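Magazine > Commerce de proximité > Hygiène et équipement

Le siphon, ce grand oublié de l'arrière-boutique

Par la rédaction, 2023-11-25

Il y a dans toutes les épiceries, les boucheries et les poissonneries de ma connaissance un endroit que l'on enjambe dix fois par heure sans jamais baisser les yeux. C'est une petite grille au sol, souvent dans le laboratoire ou derrière le rayon frais, par laquelle s'en va l'eau du lavage du soir. On l'appelle siphon, bonde, caniveau quand elle s'allonge un peu, et l'on n'y pense guère avant le matin où une odeur de marée basse accueille les premiers clients (et croyez-moi, ils la sentent avant vous, parce que vous, vous y êtes habitué !).

J'ai passé une bonne partie du mois de septembre à Tristcombe, un bourg où les commerces de bouche se serrent les uns contre les autres le long d'une rue en pente. La pente a son importance : toutes les évacuations descendent vers le même collecteur, et quand la charcuterie du haut laisse filer ses graisses, c'est parfois la fromagerie du bas qui en fait les frais. On m'y a offert beaucoup de café, deux terrines, et un nombre considérable de récits de débordements, racontés avec cette gaieté que l'on réserve aux catastrophes déjà réparées.

Ce qui se passe sous la grille

Le principe est vieux comme la plomberie. Une cloche ou un coude retient un peu d'eau, cette eau fait bouchon, et les gaz du réseau restent où ils sont. Que la garde d'eau s'évapore, comme cela arrive dans une réserve peu lavée ou pendant les congés, et les odeurs remontent aussitôt. Le remède tient alors dans un seau d'eau claire, et je connais des commerçants qui ont payé un déplacement avant d'y songer.

L'autre ennui est plus sournois. Les graisses arrivent tièdes et liquides, refroidissent dans le coude et s'y figent, retenant au passage les épluchures, les bouts d'étiquettes, la sciure de la scie à os. L'écoulement ralentit si doucement que l'on s'y fait : on attend un peu plus longtemps avant de passer la raclette, voilà tout. À la boucherie Gidey, on attendait ainsi depuis deux ans. Le jour où l'eau n'est plus descendue du tout, il a fallu fermer l'après-midi, vider une chambre froide et régler une facture de 1 418 euros, curage et pompage compris.

Le soir, dans l'ordre

On m'a montré plusieurs manières de faire, et chacun tient à la sienne comme à une recette de famille. Celle qui m'a paru la plus sage commence à sec. On racle les déchets, on les ramasse à la pelle, on les jette à la poubelle, et c'est seulement ensuite que l'on ouvre l'eau. Le panier du siphon se vide chaque soir, se brosse avec une brosse qui ne sert qu'à cela (d'une couleur bien à elle, rangée loin des autres), puis se remet en place. Laisser le panier de côté « juste pour ce soir » parce que l'eau file plus vite sans lui, c'est tentant, tout le monde l'a fait, et tout le monde finit par le regretter !

Une fois par semaine, on soulève la cloche. Le produit dégraissant reste posé 30 minutes, puis l'on rince longuement, à faible pression. Le nettoyeur haute pression, que l'on aime tant pour les sols, projette dans l'air de fines gouttelettes qui retombent ensuite où bon leur semble, planches et balances comprises. Mieux vaut le garder pour la cour.

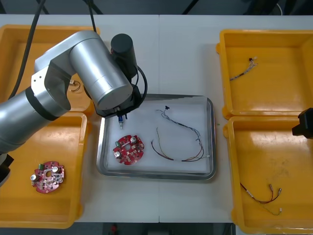

Faire venir quelqu'un, et quand

Pour le bac à graisse, lui, pas de miracle : il faut une entreprise équipée, et un bordereau que l'on range soigneusement. Mandudum, qui travaille dans la vallée, facture 248 euros le passage pour un bac de petite taille. Festarside en demande 388, mais cure aussi la conduite jusqu'au regard de la rue, ce qui change un peu la comparaison. Demandez toujours ce que comprend le prix, et surtout si l'on remet le bac en eau avant de partir, car un bac laissé vide sent bien plus mauvais qu'un bac plein.

Quant à la fréquence, elle dépend de ce que vous vendez. Une rôtisserie n'a pas les besoins d'un primeur, et les semaines de fêtes pèsent plus lourd que tout un printemps. À Tristcombe, plusieurs boutiques se sont entendues pour faire passer le camion le même matin, de haut en bas de la rue, avant l'ouverture. Le tarif y a gagné un peu, le voisinage beaucoup, et la fromagerie du bas a pu remettre sa petite table devant la porte.

À lire aussi
Joints de porte : les changer avant l'été
Sols de laboratoire, résine ou carrelage ?
Bien ranger ses produits d'entretien quand on manque de place
Hottes et filtres : le carnet de suivi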